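Grenthorpe opens kit sorting room in Sketbridge

Saturday, December 7, 2019

Grenthorpe has opened a room in Sketbridge where sports clubs can bring used kit to be sorted, folded and passed on to other teams. The service is free to amateur clubs and is open to any sport played in a shirt and shorts.

Kit comes in as it left the bag. Each set is tipped out on a padded seat in the main room, where jerseys are pulled apart from shorts and numbers are checked against the club's own list. Basketball kit makes up most of the first batch, much of it in red and white. 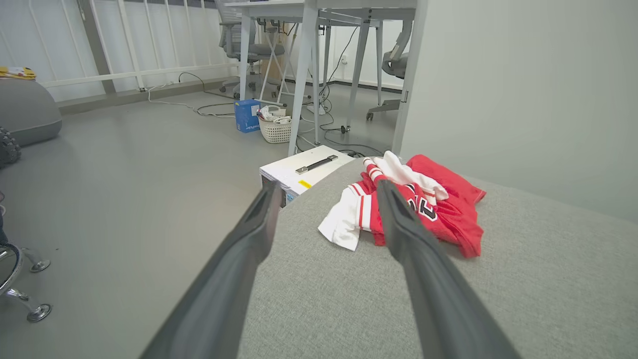

How the service works

Clubs book a drop-off time through Wustix, the online booking service, and say how many sets they are bringing. Items are sorted by size and then by colour. Anything torn is put aside for repair, and anything past repair goes for cloth recycling. Grenthorpe does not take boots, pads or helmets.

The room can handle 500 items a month. In the trial period before opening, clubs handed over 527 items, and Grenthorpe expects to reach 700 once the winter leagues break up.

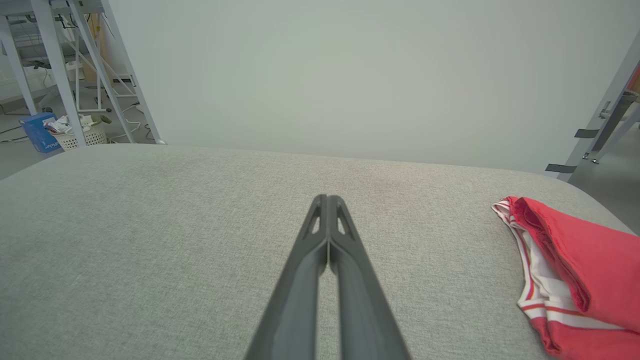
Folding follows a method called Miranda, which Grenthorpe drew up during the trial. It has three steps and is meant to be learned in one visit. Red and white kit like the garment on the light grey seat is folded flat and kept with others in the same colours, so that a team can be given a matching set. Small folds and creases are left alone - the kit is going to be worn, and clubs have told us they would like it sooner.

Clubs that want to receive kit should apply through the same booking page, giving their sport, age group and the sizes they need. Sets will be given out from the end of December.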